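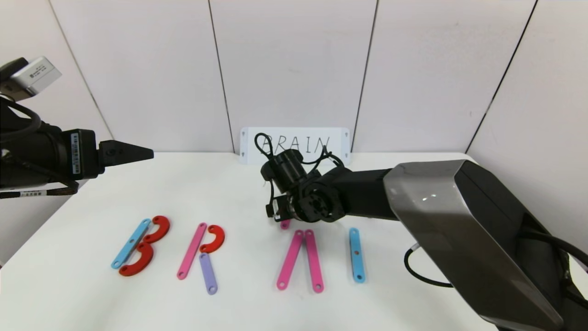
Unit 6: Planning and Budgeting for a Two-Arm Work Cell

A purchase request for a robot cell is usually judged on the price of the arms. This unit asks students to plan for the whole cell, including the items that do not appear on the first quotation.

6.1 The task comes first

A request should open with a plain statement of the work. In the spelling task used throughout this course, a word is written on a card and the arms build it on the table from flat colored parts. The statement should name the parts, the reach required and whether both arms must work in the same area at once. A supplier cannot quote properly without it. 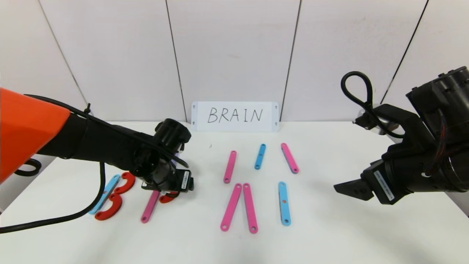 Notes prepared by Flurina Wallner
Reviewed by Shoaib Bugti

6.2 Comparing quotations

Two quotations are used in the exercise. Trummer offers a gripper and cable package at $2,987. Suvora offers its package at $3,666, with spare fingers and a second cable set included. Students should not compare these totals until the contents have been matched line by line.

Cables deserve a line of their own. They run along the arms and may lie across the work surface, so the plan must allow for length, routing and replacement - three items that are often left to the installer.

6.3 Small parts and consumables

Bars with holes and curved pieces cost little, but they are lost and worn. Order complete sets, and check that every word on the task list can be built from one set. Cards and table covering belong under the same heading.

6.4 Reserve

For this exercise the reserve is fixed at $2,000. It may be spent on repairs or freight, but not on additional equipment. Any transfer requires a written note from the budget holder.

Assignment

Prepare a request of no more than 2 pages for the Ikora teaching laboratory, using the Nustico cost sheet. State which quotation you recommend and list any item you would defer to the following year. Submissions are due in August.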